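Notebook – gripper budget, December

Started the order list for next year this morning, about 9.15. Inês Vilela wants it before she closes the equipment line, so this is a working copy and the numbers will move.

Balance on the line is 3,385 after the cable order went through. Out of that has to come replacement finger pads, at least one more hand-held gripper, mounts, and whatever we decide on storage. Travel is on a different code, I checked.

Hand-held grippers. Two quotes in. Varnen are cheaper per unit but sell the mounting bracket separately, and the bracket isn't stocked, so we'd be waiting on it. Flelik include the bracket and a strap but want payment up front. Inês prefers Flelik on account of the lead time. I lean the same way but would like to hold one first. Have asked Meng whether we can borrow theirs for a morning.

Pads. We get through these faster than I planned for. The last order was for 200 and I assumed it would see us through to summer, which was wrong. Thin plastic is the worst for it, as people pinch harder than they need to. Put down another 200, same supplier. The softer grade is on offer but I don't want to change the pad halfway through the household set.

Pivot screws. Buy a bag. They cost next to nothing and we lost an afternoon in the autumn hunting for one.

Storage. Fluser quoted for a small rack unit with 4 bays. More than I expected, and the delivery charge is silly. The old drives will do until spring if the kitchen work is copied across every evening and wiped the same night. Moved to the second list.

Objects. No budget heading for these and there ought to be one. So far everything has come out of people's own cupboards or off petty cash. It is only tubes, packets, cartons, sponges, bags and so on, but the packaging gets tired with handling and then we are picking up something that no longer behaves like the thing in the shop. Suggest a small fixed sum each month, receipts in the blue folder. Inês to say yes or no.

Also under objects: soft things against stiff things. We are heavy on soft at the moment. A crumpled bag never sits the same way twice, good for variety and bad for comparing one gripper with another. If we are going to choose between Flelik and Varnen on anything other than price, we need a few rigid items that can be put back in the same spot. Boxes and blocks would do. No need to buy those new.

Tables. Was asked whether we should pay for a proper bench with a plain top. I say leave it. The speckled one is fine, and a kitchen with a cooker and a fridge in it is what the work is meant to cover. A bench would use up money I would sooner put into a spare gripper.

Order of buying, if all agreed: pads and screws first, then one gripper with bracket, then the monthly objects money. Rack last – possibly not this year at all.

Kitchen table set: 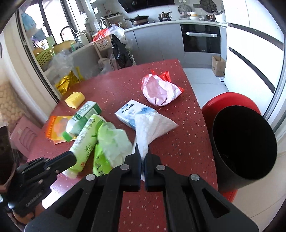
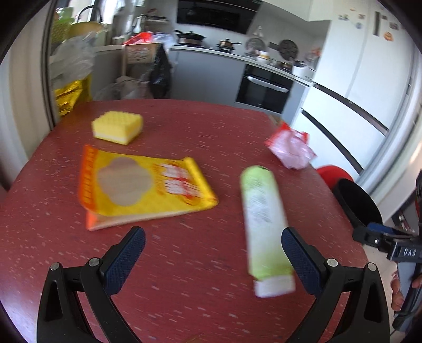
Both at the speckled table, mostly packaging. White crumpled piece in the jaws in the first, green tube between the fingers in the second.

To do: chase Meng about the loan, get the Varnen bracket price in writing, ask Inês if the pads can go through before the rest.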